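Housekeeping Methods, Unit 4: Clearing and Resetting the Bed
Course handout, June 2020 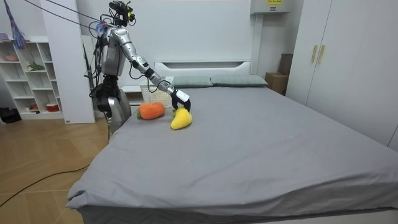

3 comments | 21 shares

4.1 Scope
This unit covers a bed with a fitted sheet, two pillows and a small number of soft items left on the surface. Blankets and duvets are treated in Unit 5.

4.2 Order of work
Remove loose items before touching the sheet. Plush toys go first, nearest item to farthest. Pillows stay at the headboard until the mattress surface is clear.

4.3 Handling plush
Grip from above at the thickest part of the body. Do not lift by leaves, stems or other sewn-on parts; the seam carries the load. A knit surface snags more easily than a short fuzzy one. Keep fingertips off the sheet when closing the grip, or the fabric lifts with the toy.

4.4 Sheet
Smooth from the center outward. Folds collect at the corners, so finish there. Re-seat the corner pocket if wrinkles return after two passes.

4.5 Exercise
Clear and reset one bed. Record the order of removal and any sheet displacement over 200 mm. Use the Plokex log form.

Related
Unit 3: Pillow Placement
Unit 5: Blankets and Duvets
Drustosus Storage Bins: Sorting Notes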